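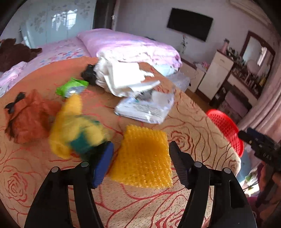 Foam mesh sleeves for fruit and small fragile things

Sovell foam sleeves are the soft nets you know from pears and mangoes at the market. We sell them in yellow-orange, the colour most of our customers ask for – the one in the photo lies on a cloth with red line-drawn roses. The surface has rows of small raised bumps and the top edge is scalloped.

How to use

Open the sleeve with two fingers and slide the fruit in from the wider end. It stretches, so please do not force it with a knife or a stick. Many people use it also for glasses, candle jars and small bottles when they move house.

Details

Length when flat: 13 cm
Sold in bags of 100 or in cartons of 2,000
Can be used again 4 or 5 times if kept clean
Store away from strong sun – the foam becomes yellowish and weak

Delivery

Orders leave our Caltura depot within five working days. Cartons are not sent in January, when we make the stock count. For mixed colours or a sample, please write to Ginette Rolland at the sales desk.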